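Clearing the Round Table: A Small Gallery

Jul 31, 2024

Our apartment in Jastdale has one round white table, and it does everything. We eat at it, the mail lands on it, and between meals it fills up with plush toys, glue sticks and whatever else was being carried when somebody got called away. In March we started putting the loose things into one box by the wall end of the room. The idea was to sort the box once a month. We have sorted it twice.

These are notes on what we keep out, what goes in the box, and where things end up afterward. The apartment is 526 square feet, so most of the decisions come down to space.

The table

We leave the placemat where it is and clear around it. The pink bowl stays out because it gets used. Plush toys go in the box, keychains go in the box, and glue sticks go in the box until we get to the drawer.

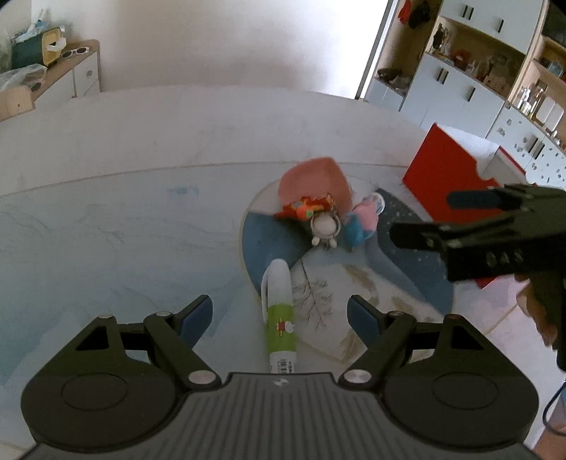
How do you decide what can stay on the table?

Anything that will be used at the next meal stays. Everything else has to leave before the plates come out, even if it is coming back an hour later. We tried a longer set of rules and dropped it within a week, as we spent more time talking about the rules than moving things.

Glue sticks get their own note. We seem to own a lot of them and can never find one with a cap that fits. They now get checked as they come off the table. If the cap is tight, the stick is kept. If the glue has dried out, it goes in the trash that day. Keychains used to travel with the keys, but most of ours have no keys on them any longer, so they count as toys.

The cabinet and the shelves

The top of the low cabinet is the second place things collect, mostly because it is at the right height to put something down while walking past. Tissues are allowed to live there. Plastic bags are not, but they come back. I fold them and put them inside the door when I notice.

The tall unit with the black handles is better behaved. Small figures and decorations have the middle shelves and glass jars go lower down. Uriel Arriaga, who lives upstairs and has the same floor plan, keeps his jars at the top. I would not want to reach over my head for glass, but he is taller than I am.

The box

Once the table is clear, the box is full. It is a plain open box, and I like it better than the lidded bin we had before. That was a Plilis storage bin that cost 20 dollars, and the lid was always off and leaning on a chair. With an open box you can at least see the top layer.

Soft toys make the pile look bigger than it is. Jars and bottles should go in first so they stand on the bottom, and the plush goes on top. We rarely manage that order. Whatever comes off the table first goes in first.
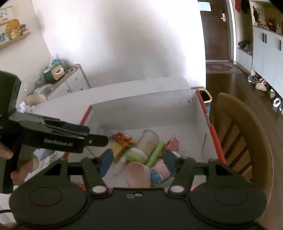 Sorting it out again

I do the sorting on the floor with the box tipped on its side. The last full sort took some 11 minutes, not counting the time spent discussing one plush toy that two people claimed.

Soft things go to the bedroom. Hard toys go back to the shelves if there is room, and if there is no room, something else has to come down. Jars and bottles are opened and checked. Paper scraps are thrown out unless they have writing on them. Pieces of fabric go into a bag for my sister, who quilts and takes almost anything blue.

The box itself goes back to its spot empty. By the next evening there is usually something in it.

Comments (4)

Cleiton Pacheco
We do the same with a laundry basket. It works until you need the basket for laundry. Do you throw out the glue sticks with dry ends, or cut the end off? Ours are often fine underneath.

Reply from the author
I have been throwing them out. I will try cutting one first.

M. Cavalcanti
A round table is harder to keep clear than a square one in my experience. There is no corner to push things into, so it all drifts to the middle. We switched to a square one last year and now the corners are full.

zamham_reader
What size is the box? I want one for under a bench and the ones I find are all too deep to see into.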